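Visual odometry drifting over patterned cloth - sync or features?
Forum: Perception and State Estimation

kavwood_dave
Pose tracking on our handheld gripper recordings goes wrong near the table. Walking up to it is fine, then once the fingers are over the cloth the trajectory slides sideways. I keep the best 200 features per image. Raised it to 1,000 and it got slower and no better. Fingers are masked.

mpk
Sounds like time sync to me. Check the IMU offset before you touch the vision side.

kavwood_dave
Did that in May. Offset is steady across all 383 episodes - and the bad ones are all at this table.

Clenunar
I don't buy sync either. Repeated pattern at close range, your matcher jumps to the next row and RANSAC happily agrees with it. Can you post one?

kavwood_dave
Typical one, gripper just short of the box.

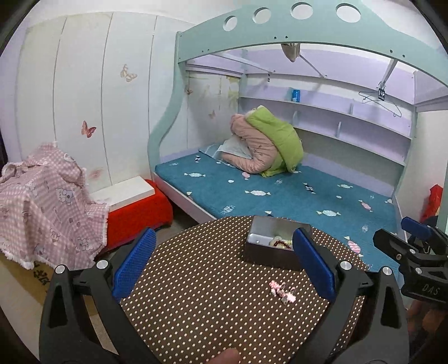
Photo: kavwood_dave, own recording

Clenunar
Yes, rows of small dots, all alike. Try a ratio test at 0.7 and cap the features per grid cell so the cloth can't take most of them. The sheet and the butterflies on the panels should match far better.

mpk
I still say look at the mask. There's a second gripper coming in from the right and a fingertip at the bottom. If you only mask your own two fingers, anything else that moves goes in as static background.

kavwood_dave
Mask is a fixed polygon, so the side gripper isn't in it. Fair point.

B. Pilkington
Plain cloth is the easy answer.

Clenunar
Not for data he's already got, Barry.

kavwood_dave
Grid cap is in, 100 episodes re-running now. Will do the mask separately so I can tell which one did it.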